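Espinoza Hall Upper Level to Open to the Public in January

TESTBERG. The upper level of Espinoza Hall will open to the public in January after a renovation that replaced the lighting, repaired the ceiling and put a new railing on the open side of the floor. The work was carried out by Fatden, a building contractor based in Testberg, for the Jenel Foundation, which owns the hall.

The upper level adds 2,211 square feet of usable space to the building. It had been used for storage and was closed to visitors. It will now be available for classes, workshops, meetings and small exhibits. The ground floor stayed open during most of the work and will keep its present hours.

"People who come here for a Saturday class have been asking for more room for years," said Faustine Besnard, director of the Jenel Foundation. "The space was always up there. It needed better light and a railing we could feel good about, and now it has both."

Lighting and ceiling

The old fixtures were taken down at the start of the project. Dome-shaped pendant lamps now hang in a line toward the back of the room, and linear strips light the lower section of ceiling on one side. The ceiling is white and divided into broad panels by thin recessed seams. Small round fixtures are also set into the ceiling.

The pendants and the strips are on separate switches, so a group can light only the part of the floor it is using. Fatden also replaced the wiring that serves the upper level and moved the main switches next to the stair door.

The railing

The railing has a dark brown wooden handrail on black metal posts, with thin black horizontal bars below it. The wood was finished in the Fatden shop and brought to the hall in sections. Ha-rang So, project manager at Fatden, said the railing took longer to plan than any other part of the job.

"The old one was too low and it moved when you leaned on it," So said. "We took it out completely and started over. The foundation wanted wood where your hand goes, and they wanted to keep the view open, so the bars are thin." 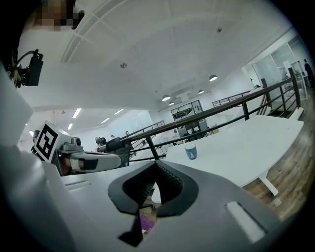

Booking and access

Groups may reserve the upper level for a half day or a full day. Requests for January dates are being taken now at the front desk and through the hall's website. Residents of Testberg and registered nonprofit groups pay a reduced rate. Tables and chairs are included in the rate, but groups must set up and clear the room themselves.

The upper level can be reached by the main stairs or by the elevator next to the coat room. The legal limit for the floor is 173 people. Food is allowed, and open flames are not.

An open house will be held on a Saturday in January from 2 p.m. until the hall closes. Visitors may walk through on their own or join a short tour led by Besnard and So. No tickets are needed.

About Espinoza Hall

Espinoza Hall is a public meeting and class building in Testberg. It is owned and run by the Jenel Foundation and hosted 314 classes and events last year.

Press contact: Faustine Besnard, Jenel Foundation, Espinoza Hall, Testberg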